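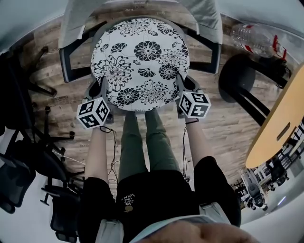 Chore Operators, Paid Sessions — Dendora Household Tasks Study

Location: Conitz, second-floor offices
Type: Temporary, part-time, on site
Posted: 2021-02-04

Summary

Dendora is recruiting adults to carry out ordinary household and shop-floor chores by hand while their movements are recorded. The recordings are used to train and test machines on the same chores. No technical background is required. Applicants with long practical experience of cleaning, laundry, stockroom or upholstery work are preferred over applicants with experience in robotics.

Background to the study

The question behind the work is narrow: which everyday chores can a two-armed machine finish today, without help, in a room that has not been prepared for it. Our present answer is a short list. Under fixed lighting, with known objects, our machines will move rigid items from one surface to another and put them in a bin. They will wipe a flat table. They will push a chair up to a desk if the floor is clear.

Most other chores remain unreliable. Soft goods are the main difficulty. A cushion changes shape when it is gripped, and its position on a chair has to be judged again after every push. A person corrects this without thinking and usually with both hands. A machine tends to repeat the first motion, or stops. Straightening a seat cushion is therefore on the task list next to jobs that sound much harder, such as sorting mixed stock or closing a carton.

The earlier phase, which ended in December, covered rigid objects only. The current phase covers fabric, padding, furniture and light packing.

The work

Operators complete chores from a printed task sheet. Each sheet gives a starting arrangement and an end condition, for example "cushion centered on seat, pattern side up." The method is left to the operator. Operators should work at their normal pace and should correct a mistake in the way they would at home. Failed attempts are kept and labeled as such.

Task groups in this phase:

Seating: placing, turning and straightening cushions; moving chairs and stools
Fabric: folding, smoothing and stacking
Surfaces: clearing and wiping tables
Packing: putting small goods into open boxes, closing boxes
Shop floor: facing shelves, returning misplaced items, restocking from a cart

Depending on the task group, operators work either with instrumented hand pieces or with hand-held grippers. The grippers close on two surfaces only. Chores that take one movement with the fingers can take several with a gripper, and some cannot be done at all. Where a chore cannot be done, the operator marks the sheet and goes on to the next one. Those marks are useful to us and do not count against the operator.

After each set, the operator fills in a form rating how difficult each chore was and noting where the grip slipped or the view of the object was blocked. Legible, specific notes matter. "Hard" is not a usable entry. "Cushion folded under at the back edge on second push" is.

Hours and pay

Sessions last four hours, with two breaks. Operators are booked for 40 sessions over the length of the phase. The full engagement pays $2,000 on completion of all booked sessions, in addition to an hourly rate stated in the offer letter. Operators who leave early keep the hourly pay and forfeit the completion payment. Sessions canceled by Dendora count as completed.

Morning and afternoon slots are available. There is no evening or remote work.

Requirements

Age 18 or over
Able to lift and move an office chair unaided
Able to stand, bend and kneel for parts of a session
Normal or corrected vision
Full use of both hands and wrists
Able to follow written instructions in English
Legally able to work for the length of the engagement

Applicants with a current wrist, elbow or shoulder injury should wait until it has healed. The hand equipment adds weight at the end of the arm, and complaints in the first week are nearly always about the forearm.

Useful but not required

Work in housekeeping, hospital linen, retail stocking, furniture assembly or moving
Experience with repetitive bench work
Left-handedness — the current group is almost entirely right-handed

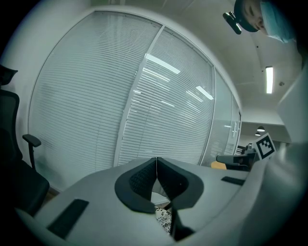

Can a machine do these chores in an ordinary office or home yet?

A few of them, under supervision and at a slower pace than a person. Moving hard objects between known places is the strongest case. Anything soft, or anything that needs two hands working against each other, still fails too often for use without someone standing by. We do not expect this phase to change that by itself. It should tell us which failures come from the gripper and which come from the software.

Conditions

Recording covers the operator's hands, the work area and, at times, parts of the surrounding room. Operators sign a consent form before the first session and may ask for a recording to be withdrawn up to the end of the day on which it was made. Clothing may appear in recordings. Loose sleeves and rings should be avoided, and long hair tied back.

Recordings are stored at Conitz and shared with two partners: Afridi, which builds the gripping hardware, and Drunitz, which runs the scoring. Names and contact details are not shared with either. Pay does not depend on scores.

Operators may not take photographs of the equipment or remove task sheets from the building.

Selection

Applicants who meet the requirements are invited to a paid trial session. It consists of a seating set and a packing set, followed by the written form. The trial is assessed on consistency and on the quality of the notes. Speed is not assessed. Applicants are told the result in writing.

How to apply

Send a one-page letter to the Dendora office at Conitz, marked "Chore Operators." State your preferred slot, any manual work you have done, which hand you write with, and the earliest date you could start. A résumé may be enclosed but is not needed. Please do not send references at this stage.

Letters are read in the order received, and the posting closes when all places are filled. Former operators from the rigid-object phase may apply again and do not need to repeat the trial.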